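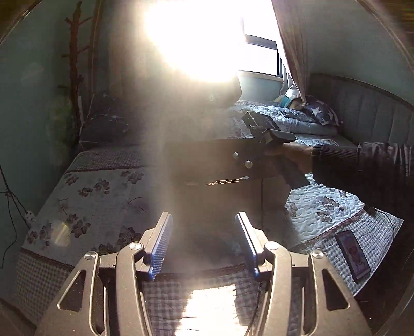

Figure 2. Bed with quilted bedspread, comforter heaped at the head, and two star-print pillows; Trimden apartment, morning.

3.2 Layered bedding

Bedding was treated separately from loose laundry because its pieces are large, overlap one another, and have a fixed place on the bed. We followed the coding scheme of the Kistari household study, with one change suggested by Judit Illés: the bedspread and the comforter are coded as separate layers even when they are close in color. Both are pale blue in Figure 2, and under the older scheme they would have been entered as a single cover.

A bed was coded as "made" when the top layer lay flat over the mattress and every pillow was at the headboard end. It was coded as "partly made" when only the first condition held for the lower part of the bed. The bed in Figure 2 falls in the second class. The bedspread is spread over the bed, but the comforter is rumpled and the pillows lie apart, one against the wall and one beside the headboard. Small textile items near the pillows were recorded as "other" unless both coders agreed on their use.

Trim proved useful for judging alignment. A gingham border gives the coder a clear line to compare with the side of the mattress, while a wavy quilting pattern does not. Strong window light works against this — pale fabric can wash out nearly to white, and the checks are lost with it. Coders were told to leave the alignment field blank for any stretch of border they could not read.

Ihor Vasylenko and Pylyp Savchuk coded all 400 bed records independently. They disagreed on 80, mostly over the boundary between "partly made" and "unmade." These were settled by Petro Stetsiuk, who had not seen the earlier codes.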